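Equipment Review: Karras Tip Transfer Package, Release 17
Category: Laboratory automation, collaborative arms
Reviewer: Nadège Delaunay, Protilance Instrument Assessment Office
Overall rating: Acceptable with conditions

The Karras package is a software and fixture kit that allows a general-purpose arm to move pipette tips from one box to another. Our office reviewed it after a member laboratory, Larnotska, reported tips being released above the rack and rows being skipped without an alarm. The review is concerned mainly with that fault.

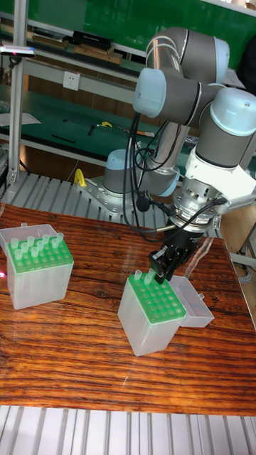

Photo: Protilance Instrument Assessment Office

The assessment consisted of 400 transfers between two open boxes with green racks. Setup was completed in one morning and the written instructions are clear. Grip settings are entered once and are retained after a restart.

The fault was reproduced. In 17 of the 400 transfers, the package recorded a tip as placed when the tip had not entered its hole. In most of these cases the tip rested across the rack, and the arm proceeded to the next position at normal speed. No message appeared on the operator screen.

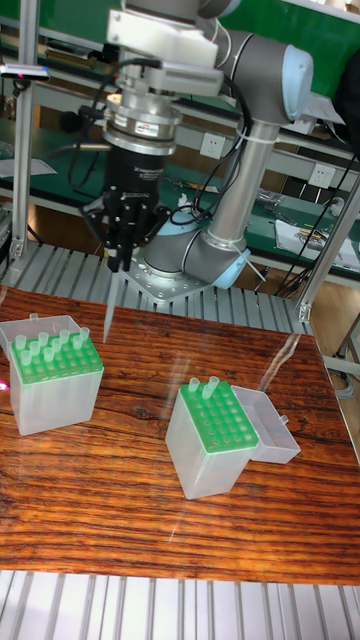
The cause was traced to the seating check. The package compares downward force with a fixed limit, and a tip that lands on the rim of a hole produces enough force to pass. The limit may be changed only in a configuration file that the user manual does not mention. Arsen Kravets of our office found it in the service notes.

A second concern relates to safety. After a protective stop, the package resumes from the last recorded position as soon as the stop is cleared. It does not ask the operator to confirm that hands are out of the work area. We consider this unacceptable in a shared laboratory.

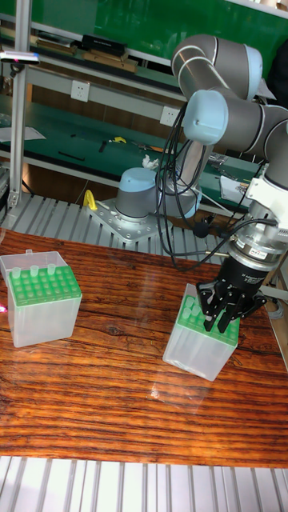
Gripper fingers lowered to the right-hand tip box.

With the force limit corrected, 600 further transfers were performed and the false record occurred twice. Average time per tip rose slightly. The supplier was informed of both findings in September and has stated that a confirmation prompt will be added. We have not received the revised release.
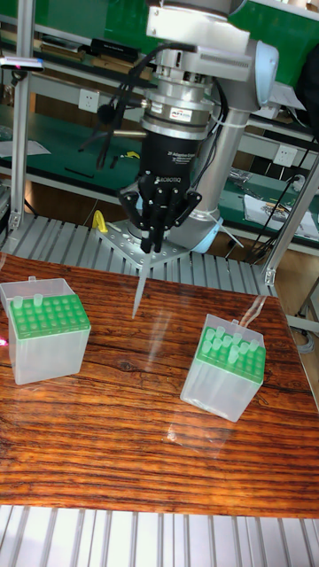
A single tip held point down between the two boxes.

Strengths: clear instructions, stable grip settings, simple recovery of saved positions.
Weaknesses: unreliable seating check as supplied, undocumented force limit, automatic resume after a stop.

Laboratories already using Release 17 should correct the limit as described in section 59 of the service notes and should inspect each rack by eye before it is used. The package should not be run unattended until the resume behavior has been changed.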